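Household and Shop-Floor Chores: Frequently Asked Questions

Can a machine do this job for me yet? It is the question we get most often, from homeowners and from people who run small shops.

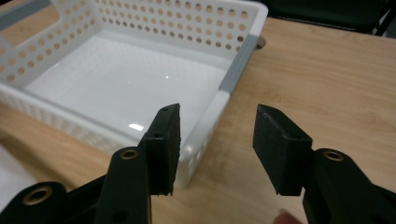

The short answer is that some chores are ready, some work only with a person nearby, and many are still easier to do by hand. The answers on this page were written by Skye Haldane and Chrysanthi Nikolaidis of Itbridge, and were last revised in May.

Which chores can a machine already do well?

Floors are the easiest case. Robot vacuums and mops have been sold for years and do a fair job in rooms without much clutter. Lawn mowing is similar. In shops, machines are good at moving the same part from one fixed place to another, all day long. The task stays the same and the machine knows where things will be.

What about tidying up?

Tidying is much harder. A person who puts things away in a basket makes a lot of small decisions without thinking about them. Does this belong here? Will it fit? Should it go in first or last? A machine has to make every one of those decisions, and it also has to find the basket, reach over the rim and let go at the right moment.

Why would a plain plastic basket be difficult?

Smooth white plastic reflects the ceiling lights, and a bright patch can look like an object or hide one. Rows of small holes can confuse some depth cameras. A thin wall gives the fingers very little to hold, and if they squeeze too hard the wall bends. A handle slot helps, but only if the machine can find it and come in at the right angle.

Do two fingers do enough, or does a robot need a full hand?

For most pick-and-place work, two fingers are enough. They can pick up small boxes, bottles, tools and folded cloth. They have trouble with jobs that need the object turned over while it is being held, such as threading a nut or peeling a label. Soft or rough pads on the fingers make a big difference. We suggest asking about pads before asking about anything else.

How do these machines learn a chore?

Mostly from examples. One common way is for a person to do the job with a hand-held gripper that has a camera on it, so the recording shows the work much as the robot would see it. Our Edetti tidying set has 169 recordings of simple desk chores. That is small by current standards, but it was enough for us to compare methods.

How often does it work?

It depends on the chore and on how you score it. In our last round of trials at the Yule workshop, the arm put the item in the basket in 73 percent of attempts. We counted an attempt as failed if anyone had to step in. Moving the basket to the other side of the desk brought the figure down, and so did changing the lamp.

Is it faster than doing it myself?

No. Clearing a desk that takes a person 5 minutes takes our setup 20. Speed matters less if the work can run overnight, but then nobody is there to pick up what gets dropped.

Can I leave one running unattended?

Vacuums and mowers, yes, if you follow the maker's instructions. We do not recommend it for an arm in a home. In a shop, an arm should have guarding or a tested stop function, and staff should know where the stop button is.

I run a small shop. Where should I start?

Pick one task that is dull, frequent and always done in the same spot. Sorting finished parts into bins is a good first choice. Fix the bins in place, keep the lighting steady and use one kind of bin throughout. Drivitz, a two-room repair shop we worked with, spent more time on its benches than on the arm, and the owner says the benches were worth doing anyway.

Will you come and look at our site?

Yes, for shops. We do not visit private homes at present. Send us a few photos of the work area and a short note on what gets moved, where it goes and how often. Chrysanthi handles site visits and Skye answers questions about the recordings.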